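Small Tables, Settled Rooms

The round side table has returned to the center of domestic planning. Over the past several seasons, the furnishing studio Osteretti has received a growing number of requests from households that wish to improve a corner without replacing its principal furniture. In January the studio began a review of such corners, drawing on 29 homes and small offices in the Hatum district.

The review found that most residents already owned suitable pieces. A table, a lamp and something growing or in bloom were usually present, though seldom together. Osteretti's recommendation is to bring them onto one surface and to leave the rest of that surface clear.

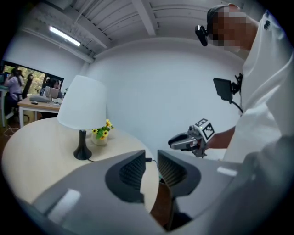

A white-shaded lamp and yellow flowers share a round light-wood table.

The studio advises that the lamp be chosen first. Its shade sets the height of everything placed near it, and flowers should remain below the top of the shade so that the light reaches the wall behind. A slender base is preferred on smaller tables, where a wide ceramic body would leave little room for a cup or a book. For most seated reading, Osteretti specifies a table 21 inches in diameter or larger.

Color is treated with similar restraint. White walls and pale wood will accept one strong tone without difficulty, and yellow has proved the most requested among the studio's clients. The Yook range of table linens, introduced last spring, was developed for those who prefer to add that tone in cloth. Residents of rented homes have been the principal buyers, and 713 sets were sold in the first season.
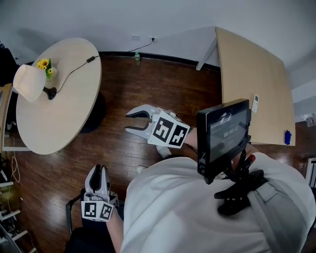 Power supply deserves attention before any piece is put in its final position. Designers at Evum, the lighting workshop that advised on the review, ask clients to locate the outlet first and to measure the distance to the lamp along the path the cord will take. A cord that crosses the tabletop and climbs the wall to its outlet, as the black one does here, keeps clear of the floor and places its small inline switch within reach of a chair. The workshop recommends a cord that matches the lamp base, and it discourages extension leads behind curtains or under rugs.

Flooring completes the arrangement. Dark hardwood gives a light tabletop a clear outline, and no rug is required beneath a single pedestal. Where the floor is pale, a darker table may be preferred. Osteretti's printed planning guide, catalog number 2994, includes templates for three table sizes and may be requested from the Hatum showroom.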